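Birkitz Announces Release Date for Fantasy Role-Playing Game Retamal

29 November 2018 — Independent studio Birkitz today announced that Retamal, its single-player fantasy role-playing game, will be released for Windows next September.

Players begin as a toll collector in the river province of Urnden, where six rival houses claim the same vacant throne. The game includes 151 quests and more than 4,000 lines of recorded dialogue.

"Each house has a fair claim, and each has done something terrible to press it," said Amancay Valdebenito, lead writer. "We wanted players to argue about whom to support."

The soundtrack was composed by Efe Aliyu. A closed test of the opening chapter will run for 10 days before release, and registration details will be posted on the studio's website.

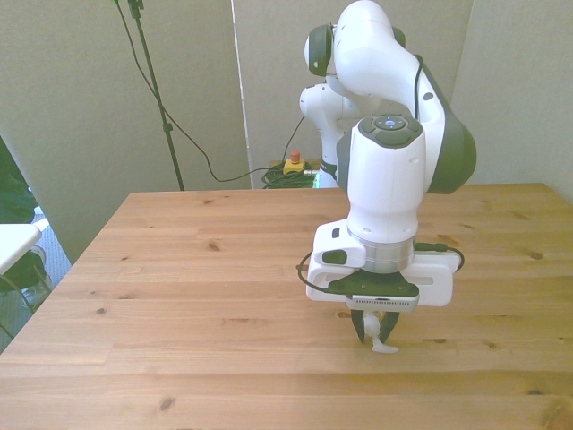 A white robotic arm holds a small plastic object over a pine table.

Press contact: Pascual Bravo, Birkitz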